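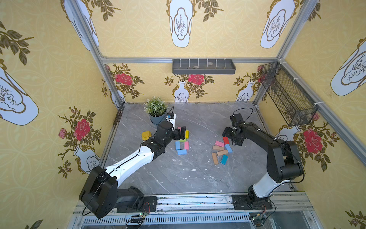

Zamfira Sârbu
Senior Lecturer, Robot Learning Laboratory

Course handout, Unit 6: Learning Two-Arm Manipulation from Demonstration

Purpose of this unit

Students who completed Unit 5 have trained a single-arm policy on recorded demonstrations. The present unit extends that work to two arms sharing one tabletop. It introduces the method used in the laboratory's Nukthorpe study, reports the main result, and sets out what is expected in the written exercise. Readings are listed at the end.

6.1 The task

The work takes place with loose blocks on a shared table. At the start of each episode the blocks lie in two groups, one within easy reach of each arm. The policy is given a short written goal, such as "stack the two yellow blocks" or "place the teal block beside the green one." Some goals can be met by one arm alone. Others require a block from the left group and a block from the right group, and therefore some form of agreement between the arms about who moves first and where they meet.

Blocks are a useful teaching object. They are rigid, their colors are easy to name, and a failed grasp is easy to see. They also raise a difficulty that students tend to underestimate: blocks of the same color lie close together or touch, and a gripper closing on one will often push its neighbor. A policy that has learned only from tidy layouts will fail on these cases.

6.2 Observations and actions

Each arm carries a camera at the wrist, and a fixed camera views the whole workspace. The fixed view tells the policy where the two groups are in relation to each other. The wrist views matter most in the last few centimeters before a grasp, when the fingers may hide the target from the fixed camera. In the left group, for instance, a small pink block lies partly behind the jaws, and the fixed view alone gives a poor estimate of its edges.

The action at each step is a target position for every joint of both arms, together with an opening width for each gripper. The policy predicts a short sequence of such actions and carries out the first part before it predicts again. Students will recall the term "action chunk" from Unit 4.

The surroundings are kept busy on purpose. The walls are covered in a patterned paper with vases, leaves and roses, and a plant stands at the back of the table. A policy trained in front of a plain wall often learns to treat any patch of color as a block — a fault that does not appear until the wall changes.

6.3 The method: staged pairing

Ordinary imitation learning treats the two arms as one large robot. This is simple, and it works when demonstrations are plentiful. Its weakness is that the policy must see every combination of left and right motion in order to reproduce it.

Staged pairing, proposed for the Nukthorpe study by Chibuzor Sani and Kaja Kalniņš, divides training into two steps. In the first, each arm is trained on its own part of the demonstrations, with the other arm's joint positions supplied as extra input. In the second, the two policies are joined and trained together on episodes that require both arms. The second step uses a lower learning rate, so that grasping skill acquired in the first is not lost.

The study used 500 demonstrations for the first step and 140 for the second. The same 640 episodes were given to the ordinary method for comparison.

6.4 Result

On goals requiring both arms, the ordinary method succeeded in 76 percent of trials and staged pairing in 84 percent. On single-arm goals no clear difference was found.

Two cautions apply. All trials were run at one station, and the result may depend on its layout. Also, a trial was scored as a success if the goal was met at the end, even when other blocks had been disturbed along the way. Efe Bashir has argued in the laboratory seminar that disturbance should be scored separately, and students are invited to take a position on this in the exercise.

6.5 Common errors in student work

Mixing the two joint orders. The left arm comes first in every recorded file.

Dropping the other arm's joint positions at test time. The first-step policy expects them and will behave badly if they are replaced by zeros.

Reporting only the better of several training runs. Report all of them, with the seed used for each.

6.6 Written exercise

Write two pages comparing the two methods on the episodes in the Plotum folder. State how you scored disturbed blocks. Submit to Ifeoma Bako by noon on the last teaching day of February.

Readings

Unit 4 notes, section on action chunks
Kalniņš and Sani, Nukthorpe study, laboratory report, sections 2 to 4
Bashir, seminar notes on scoring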